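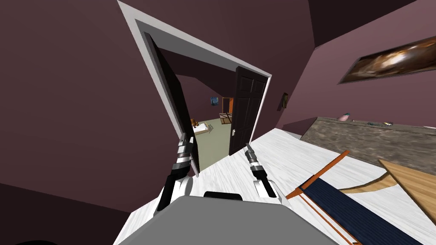
Issue 47, page 13

Painting a Doorway Wall in One Color Without Lap Marks
Itzel Magaña

Lap marks form where wet paint overlaps paint that has started to set. Deep and muted shades show them more than white does. The method below is for interior drywall with a door opening.

Tools: a 2-inch angled brush, a 9-inch roller with a medium nap cover, a tray with liners, a sanding sponge, painter's tape, a drop cloth.

Preparation
Fill dents, let the filler dry and sand it flush. Wipe off the dust with a damp cloth. Spot-prime every filled area – bare filler absorbs paint and leaves a dull patch. Tape the door casing and press the edge down with a putty knife.

Mixing
If the job needs more than one can, combine all of them in a large bucket before starting. Two cans of Cernach 334 from different batches can differ enough to show at a corner.

Application
1. Cut in along the ceiling and down one side of the casing. Stop after 4 feet.
2. Load the roller and start beside the cut-in strip while it is still wet.
3. Roll from top to bottom, overlapping each pass by a third of the roller width.
4. Finish each section with light strokes in one direction, then cut in the next.
5. Do the narrow strip over the door with the brush and a 4-inch mini roller.

Close windows and heating vents while working. Allow the recoat time printed on the can. Pull the tape at a low angle after the final coat, before the paint hardens fully. If it lifts the film, score the edge with a utility knife.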